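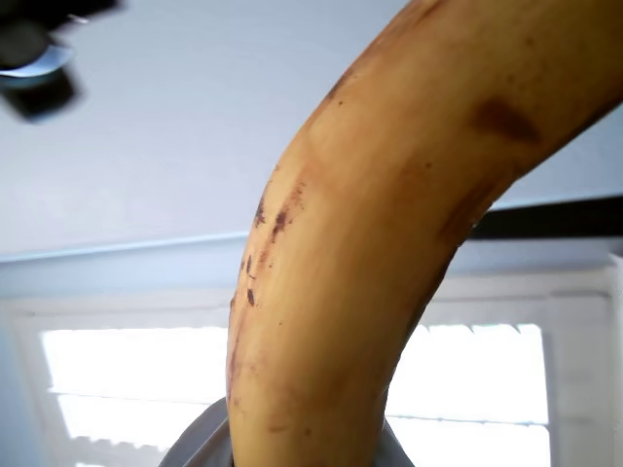
Kanville Community Bakehouse Brings Back Its Banana Bread Weekend, With a Second Oven and a Longer Table

KANVILLE, 2/18/18 - The Kanville Community Bakehouse is opening its doors again for Banana Bread Weekend, two full days of baking, tasting and swapping recipes, and this year there's a lot more room to do it in! A second deck oven went in last October, so bakers can now have 17 loaves going at once, and the long table by the front windows has grown to match.

Last year's weekend drew 1,665 people, many of them carrying fruit from their own kitchen counters.

"We had grandparents, college kids, a whole soccer team," said Annick Friesen, who runs the Bakehouse. "People bring the bananas they've given up on and go home with a warm loaf under their arm. I love that part."

Speckled and bruised bananas are welcome, and so are frozen ones (please thaw them in a bowl the night before). Flour, eggs, butter and pans are all supplied.

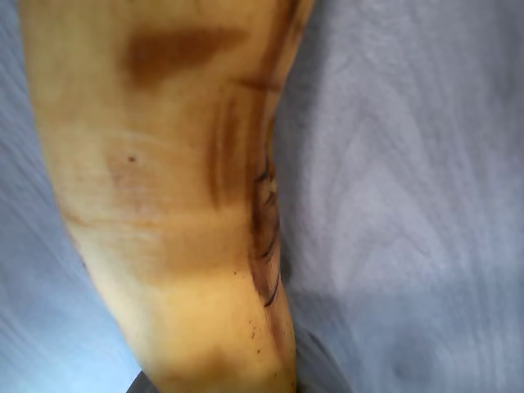 Bakers can choose from four recipes, including a rye and walnut loaf from Lærke Bisgaard, a dairy-free version with olive oil, and the plain old-fashioned bread that Clifford Wong has been teaching in his evening classes. The fourth, a brown sugar loaf with a crackly top, comes from Francine Ouellet, last year's winner in the home baker contest. She'll be judging this time, so somebody new gets the blue apron!

Musia, the coffee roaster on Dufour Street, is pouring all weekend, and Zachary McKinnon will be at the corner table both mornings helping kids under ten mash, stir and scrape the bowl.

Admission is free. Oven slots are first come, first served, and the sign-up sheet is at the front counter now. Contest loaves need to be on the table by noon on the second day, sliced at one end, with a card listing any nuts.

Press contact: Annick Friesen, Kanville Community Bakehouse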